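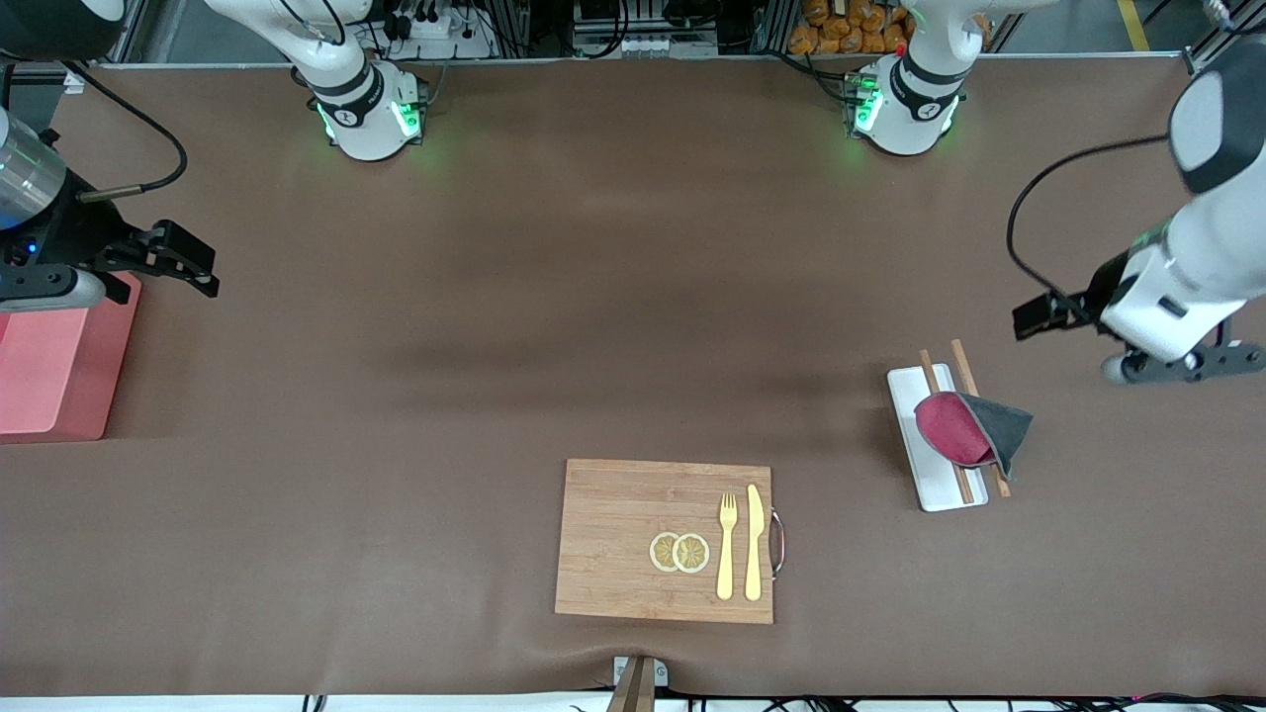

Folie 1: Arbeitstisch, braune Platte

Begrüßung kurz halten. Danke an Setsuko Koyama für die Einladung, Beamer checken, Wasser!

Thema: Warum Meetings zu lange dauern und was wir bei Pleker dagegen gemacht haben. Zahlen kommen erst später, nicht vorgreifen.

Folie 2 – Ausgangslage
November, Standort Rosska. 22 feste Termine pro Woche, Abteilungsrunden noch nicht mitgerechnet. Kalender zeigen, kurz wirken lassen. Frage ins Publikum: wer hat heute schon zwei gehabt? Hände.

Folie 3 – Auswertung
Export aus Bitdale, 965 Termine insgesamt. Davon hatte rund die Hälfte keine Agenda. Einladungstext oft nur »Abstimmung«. Beispiel vorlesen (das mit dem Druckerraum), Namen weglassen.
Falls jemand nach der Methode fragt: Kazuhiro Sugawara hat die Liste von Hand durchgesehen, nicht nur nach Stichworten gefiltert. Er sitzt hinten, kann selbst antworten.

Folie 4 – Was wir geändert haben
Standardlänge 50 Minuten statt einer Stunde. Einladung ohne Frage im Betreff darf man ablehen. Protokoll maximal eine halbe Seite, schreibt wer eingeladen hat.
Serientermine laufen nach drei Monaten aus – wer sie behalten will, muss neu einladen. Hier gab es Ärger, ruhig sagen. Vertrieb wollte Ausnahme, hat sie bekommen, siehe nächste Folie.

Folie 5 – Hayashi
Kunde besteht auf wöchentlicher Runde. Lassen wir so. Nicht zu lange, sonst fehlt Zeit für die Fragen!!

Folie 6 – Offen
Hybride Runden, immer noch zäh. Wer im Raum sitzt redet mehr. Moderation wechseln? Test läuft, noch kein Ergbnis.

Fragen. Mailadresse steht auf der letzten Folie, Vorlage für die Einladung schicke ich rum.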